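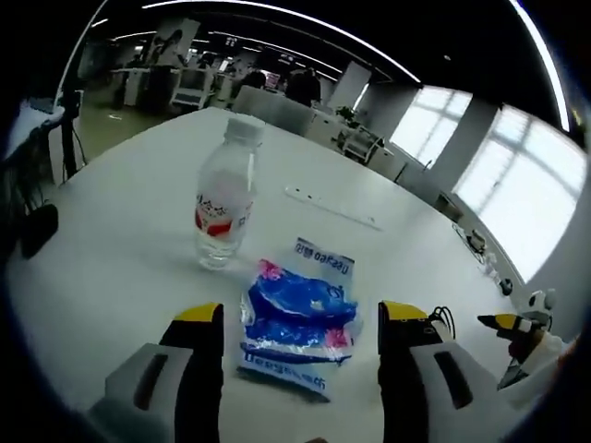
Can a Machine Clear the Table Yet?

Crinkly plastic is where the fun starts. A person grabs a shiny package off a table without a thought, maybe while talking on the phone. A machine has to work out where the package ends and where its reflections begin, then close its fingers on something that changes shape the moment it is touched. I spent most of June asking people who build these things how close they are, and I came away more excited than I expected to be.

The easy object in any tabletop test is the one that holds its shape. A plastic bottle with a screw cap stands up by itself and stays more or less the same when you squeeze it gently. Even so, clear plastic is hard on cameras. Partly filled with water, it bends whatever is behind it, and a lot of software still guesses wrong about how far away it is.

Wrappers are worse, and much more interesting! At Flavbridge, a small company that wants to sell a kitchen helper, the team gave one arm 2,000 tries at picking up soft packages of every kind. It got good at pillow-shaped bags (the sort with some air in them) and stayed bad at flat ones, which slide away or fold under the fingertips. One engineer told me she now judges every snack in the supermarket by how annoying it would be to grip.

Trivau has gone the other way and left the kitchen alone. Its customers are packing shops, where the job is to move soft goods from a table to a bin all day long. The machine I watched took 9 seconds per item. A person beside it took 3. But the machine was happy to go on through the lunch break, and the shop owner said that was worth a lot to him — he has trouble filling that shift.

What changed my mind was how the teaching is done. A few years ago someone wrote rules for each object. Now people do the chore themselves with a gripper held in the hand, over and over, on ordinary tables in ordinary offices, and the software learns from what the camera on the gripper saw. Ultetti says a new task takes its staff five days to teach this way. Some of those tasks are tiny, like turning a package so the label faces out, and I could have watched them all afternoon.

So would I trust one with my own table? With the bottles, yes, today. With the wrappers I'd want to stand nearby. Folding a fitted sheet is still a long way off, and I can't do that either.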